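About Kanau

Print | E-mail

Kanau is a small evening school for paper and box making. We opened in April with 40 students, and now we have 68 -- we love that! Beginners learn to score, fold and glue, and the Prinemen course goes on to lidded boxes and slipcases.
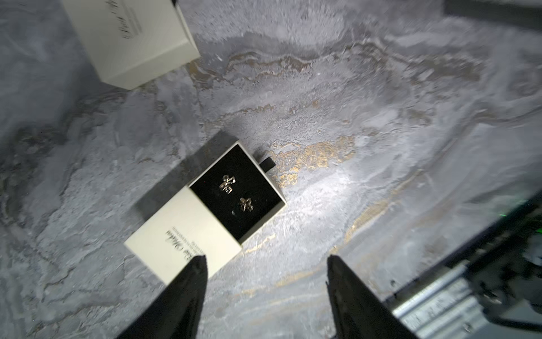
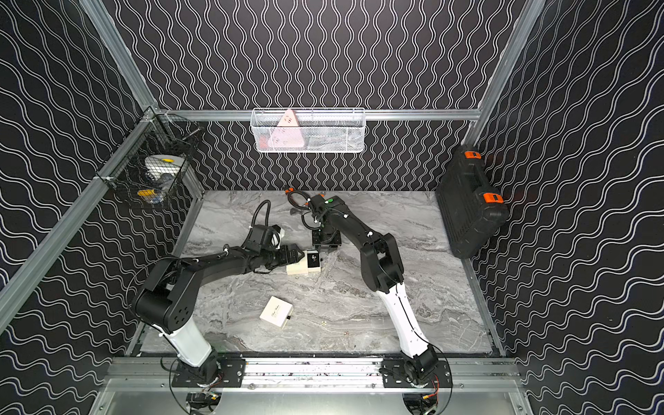 Our favorite class is the six-week one on small boxes. Everyone starts with a plain cube and hates the corners. By week four they're making a little jewelry box like the one on the marble-patterned top, and most go home planning a bigger one.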